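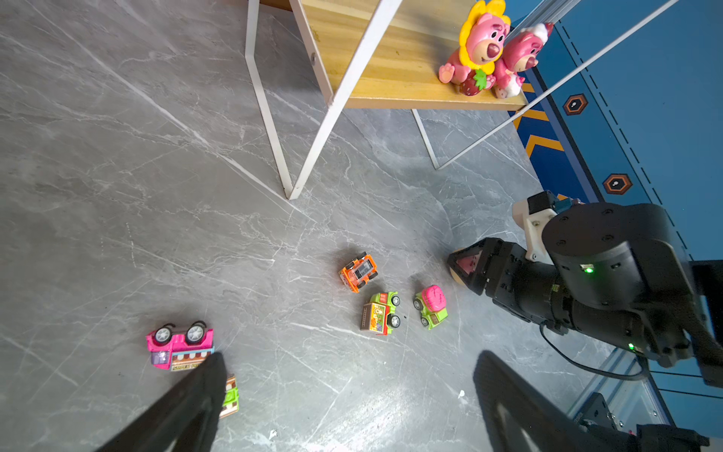 September, 7:40 am

Coffee first. Then shelf. Wrote that down last night on the back of the gas bill so it counts as a plan.

Want the pink ones sorted before anything else gets done in there. They've been wherever they landed since the move, one on the windowsill in the kitchen, one in the bowl with the keys, and strawberry sunflower was in my coat. My coat! Went all the way to Ginthorpe and back in the pocket with a receipt stuck to her foot. So today they all go on the little shelf and stay there, and the cars go next to it or in a box or something. Not decided about the cars.

Grumpy face on the sunflower one kills me every time. All that yellow around her head and she looks like someone took her parking spot.

Also to do today: call the dentist back, return the library thing, eggs, dish soap, find out if Szczepańska still does the poppyseed roll in the afternoon or if you have to get there early now. Bus is 25 minutes each way so not going if it's gone.

8:15

Wiped the boards with the damp cloth, then the dry one. Light wood shows everything, didn't think of that when I got it. The shelf is from Zedell, the clearance corner at the back. Carried it home under one arm, banging my knee with a leg every few steps. Should of asked for a bag.

The paint on the frame is worse than I remembered. Chipped in places on the tubing. I could touch it up, there's half a jar of white somewhere from the bathroom door, but it's the wrong white, I know it is, and then I'll have two whites and be mad about it. Leaving it. Maybe nail polish? No. Leaving it.

8:50

First go was everybody on top. Looked dumb, too high up, like they were about to make a speech. Second go, sunflower and the cap one together down at the right end, facing out at the floor, and that was sweet for a minute but the right one was so close to the edge I kept holding my breath walking by. The floor is hard. Lost an ear off a ceramic rabbit on a floor like that once and I still have the ear in a pill bottle.

Third go, line them up on the lower board and leave the top clear.

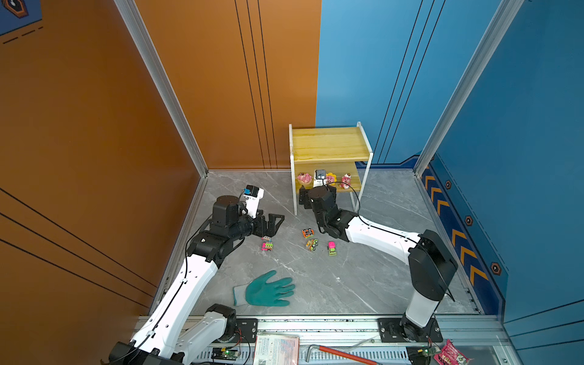
LOWER SHELF

Better. Much better. Top bare, everybody downstairs. I like it so much with nothing on top, just the wood. It won't last, I'll put mail on it by tonight.

The little white and black box went in the row too, next to the sunflower. No reason, it's small and it needed to be somewhere. It looks like it's in the band. May move it to the drawer with the chargers, may not.

The order is a problem. If the hat goes on the end then she's the last thing you see and that's good, it's a good hat. But sunflower has the most color and should be in the middle by rights, and with the box in there the middle isn't a thing anymore. Spent way too long on this. Stood there with my coffee going cold moving one of them an inch over, an inch back.

The orange behind them is great though. I fought the orange, I wanted everything the blue, and I was wrong. Pink on orange. It shouldn't work and I'd eat it with a spoon.

9:30

Dentist called before I could call them. Moved to next month. Fine by me.

Counted up what's left on the Arport puzzle club sheet while I was on hold with the libary (different call, long hold). 1,148 points and the people at the top are miles past that. I need 300 more to get the tote bag. I don't need a tote bag. I want it.

Library says no fine. Just bring it in.

9:55

Back to the shelf. Took the box out. Tried it with only pink. Moved the one that lies on its back, arms up in the air, over to the left end, because she doesn't look at you anyway, she's looking at the ceiling, so she can be first and nobody's feelings get hurt. Sunflower in the middle, finally. Whipped cream with the cherry at the right. Space between them this time so they're not crowding.

Stepped back. Sat on the floor. Yes. Wrote yes on my hand with the pen so I'd stop moving them.

The one with the cream has her little cake held right up on her belly and her feet out in front, paw pads showing, and I hadn't noticed the pads before. How long have I had her. Years? I got her in the blind box phase when I kept hoping for the one with the umbrella, and I was rude about her at the time, I remember that. Sorry.

Never did get the umbrella one. Went and looked online just now, which was stupid, don't do that. The price of it. Closed the tab. Opened it again. Closed it.

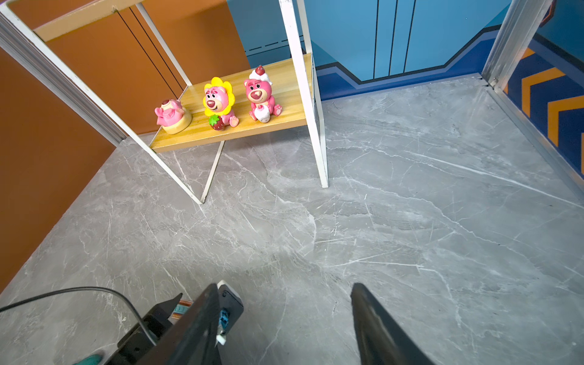 11:20 am, cars

Lunch early, toast standing up, no plate.

OK, the cars. Tipped the bag out on the floor in front of the shelf to see what there was. Pull-backs mostly, the cheap bright plastic ones, I love them and I have no excuse. Pink and green, orange and green, whoever picked those colors was having a nice day. One has a clear bit in the middle. The pink and lime truck is the best by a mile, the round roof with the lines on it, it looks like a loaf of bread going to work.

Half of them land on their roofs when you tip them out. Flipped one up, it rolled off under the radiator, got it out with a ruler along with a lot of fluff and a bobby pin.

Options, writing them down so I'll quit going in circles

top board, parked in a row, noses out
on the floor under the shelf, like a garage
shoebox
give a few away, keep the truck

The top board was supposed to stay clear. I said that three hours ago and I was so pleased with myself. But a row of them up there with the pinks underneath... they'd roll though. Any bump and they're off. Blue tack? Does it mark the wood. I think it left a greasy spot on the desk in the last place.

Under the shelf is annoying to sweep. And the legs come down in that V and there'd be a car stuck in it every single time.

Shoebox is sensible. Hate it.

2:10 pm

Went out. Missed the roll at Szczepańska, sold out, got the plain one and ate it at the stop. Forgot the eggs. Remembered the soap. Library done. Rained on the way home and the bag got wet at the bottom so the soap went in my pocket, where sunflower used to live.

Typed this up to post before I've decided, so if anyone's reading and has cars and a shelf with no lip on it, tell me what you did. 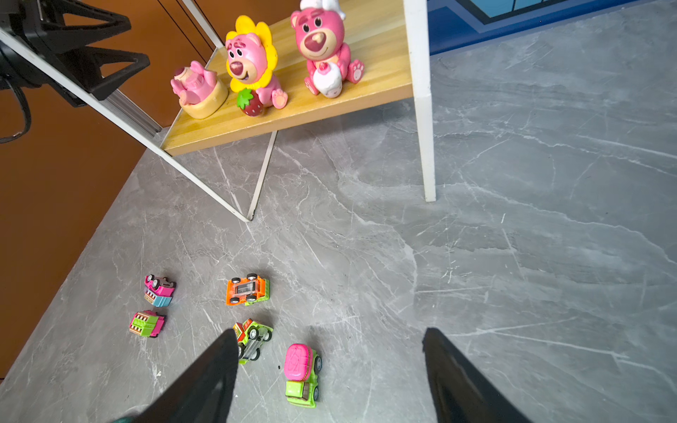 Anonymous wrote: Don't use the blue tack on bare wood, you're right that it leaves a grease spot. I cut a strip of that rubbery drawer liner to fit the board and mine haven't rolled since. Or park them sideways so the wheels point along the shelf and not off the front. Please keep the truck either way. Are the pinks staying downstairs?

5:45 pm

Yes, staying. And drawer liner!! There's a roll of it under the sink, came with the place. Going to cut it after dinner if I can find the good scissors. Sideways for now.

Eggs tomorrow. Put the library card back in the blue wallet.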